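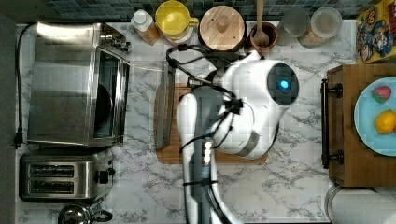
家用操作臂台面作业规范

家用操作臂台面作业规范，业内多简称“台面规范”，是一套针对厨房台面环境中机械臂及人形机器人作业的操作守则，适用于试验厨房、样板间和教学场所。规范由洛蒂科（Lotico）与多达诺（Dodano）两家机构的工程人员共同起草，主要执笔人为瓦尔迪斯·拉采普（Valdis Rätsep）和佩丽汉·阿克约尔（Perihan Akyol）。规范不具强制效力，由采用单位自行写入内部制度。

背景

早期的家用机器人试验多沿用工业机器人的围栏做法，人员与设备完全隔开。厨房的情况有所不同：台面窄，电器多，物品由人随手摆放，操作员需要频繁进出作业区。科尔维尔（Collville）试验厨房在一次内部检查中整理了2,600条作业记录，发现多数中断与机械臂本身的故障无关，起因集中在电源线、机身外部线缆和未归位的器皿上。起草组据此把台面布置列为规范的第一部分，速度和力的限制放在其后。

适用范围

规范适用于在固定台面上方作业、由人员在场监看的设备。无人值守的夜间运行、明火灶具以及带刃刀具的操作不在范围之内，须另行评估。儿童可能进入的场所不得仅凭本规范开展作业。

台面布置

台面分为作业区、静置区和禁入区。作业区一般以砧板或防滑垫为中心，边界由采用单位自定，但同一批试验中不得更改。静置区用于摆放调料瓶、罐子、水壶等物品，通常设在靠墙一侧，高的容器不应放在矮的容器前面。禁入区包括台面外沿以及电器的散热口周围。

烤箱、烤面包机等加热电器在不参与任务时应拔下插头，插头放在从操作员位置能看见的地方。参与任务的电器须接入带总开关的插座。托盘、烤盘应平放；确需斜靠或立放时，应在布置表中注明，并确认其倒下后不会碰到机械臂的关节。

线缆管理
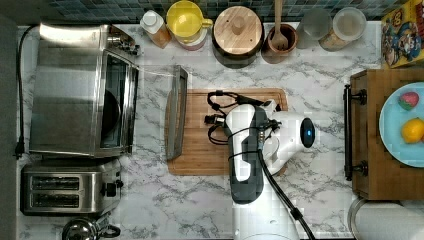
机身外部的线缆应以扎带或绑带沿臂体固定，关节处留出余量，余量以关节转到极限位置时线缆不绷紧为准。留得过长同样不合格，线圈可能勾住壶柄、抽屉拉手或勺柄。绑带间距不作统一规定，初稿曾写入300毫米的上限，后因不同机型臂长差别较大而删去。

检查时由一人手动或以低速带动各关节走完全程，另一人观察线缆。更换末端夹具、重新布线或搬动机器人之后，均须重做这项检查。插接件松动的，应断电后处理，不得在使能状态下用手按紧。

人员与急停

每次作业至少有一名操作员在场，急停按钮应在其伸手可及处。操作员进入作业区取放物品之前，须先使设备停止并口头确认。状态指示灯只作参考，不能代替断电或使能状态的核对。这一条由埃费·奥科罗（Efe Okoro）提出，他认为不同厂家对灯光颜色的定义不一致，新操作员容易误读。

物品与食材

规范允许使用真实食材，也允许使用仿真模型，但应在记录中写明所用种类。真实食材接触过夹具后不得食用，夹具表面在更换食材时须擦拭。玻璃器皿可以留在静置区，首次抓取试验应使用不易碎的替代品。

记录

布置表共19项，开机前逐项填写，内容包括物品位置、电器状态、线缆检查结果和操作员姓名。连续作业期间，若台面物品被移动，应补填变动栏，并重新拍摄俯视照片。旧照片保留，不得覆盖。记录保存期限由采用单位规定，一般做法是保留到该批试验结束后大约5个月。

争议

对规范的批评主要集中在布置要求上。安农齐亚塔·卡普托（Annunziata Caputo）认为，家庭厨房很少符合分区要求，在整理过的台面上得到的结果难以推广。起草组的答复是，规范面向试验阶段的人员安全，不用于评价机器人的能力，采用单位可以在静置区内随意改变物品的摆法。奥孔克沃（Okonkwo）培训中心采用了修订后的版本，增设“杂乱台面”附录，放宽了物品摆放的要求，线缆和急停条款保持不变。

另见

协作机器人；急停装置；末端执行器；线缆拖链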